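Trornora Users' Board
Safety and incidents > Reported faults

Gripper failed to release after protective stop, drawer sorting cell

Grethe Eyvindsson
Posts: 271
Members are asked to note the following incident, which took place in April at the Murnedar workshop. During a sorting run, the second arm entered a protective stop while holding a roll of tape. After the stop was cleared from the pendant, the arm resumed its stored path before the gripper had confirmed its state. The roll was carried into the front of the drawer and the slide rail was bent. No person was injured. The cell was isolated at 14.20 and the log was retained. The fault was recorded at cycle 1,449.

Ívar Vídalín
Posts: 236
Thank you for the report. Please confirm whether the release signal is wired to the controller or passed over the network. The Wesard guidance note requires a wired signal wherever an operator may reach into the cell.

Grethe Eyvindsson
It is passed over the network. The time limit was set at 300 milliseconds. The log shows that the reply arrived after that limit and was discarded without a warning.

Bent Hafþórsson
In my view the time limit is a secondary matter. The restart should not have been possible from the pendant alone. Our own procedure at Laryea requires the operator to walk to the cell, check the gripper by eye and only then reset.

Ívar Vídalín
I cannot agree that it is secondary. A visual check depends on the person making it. A discarded reply should hold the arm still in every case, and this can be enforced in the program.

Grethe Eyvindsson
Both points have been entered in the incident record. The rail has been replaced and the path now keeps a greater height when passing the drawer. Work at the cell is as follows, with the tape rolls in the open drawer and on the table top beside it.

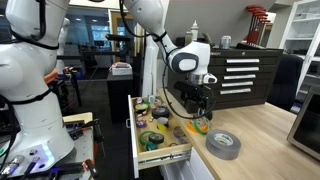

Malou Grímsdóttir
The greater height is welcome, but it does not deal with the restart. I would ask that the cell remain at reduced speed until the wired signal has been fitted and tested.

Bent Hafþórsson
Seconded. I would also ask that pendant reset be disabled in the meantime.

Grethe Eyvindsson
Reduced speed is already in force. Pendant reset will be disabled before the next shift. The wiring has been requested and the test sheet will be posted in this thread on completion.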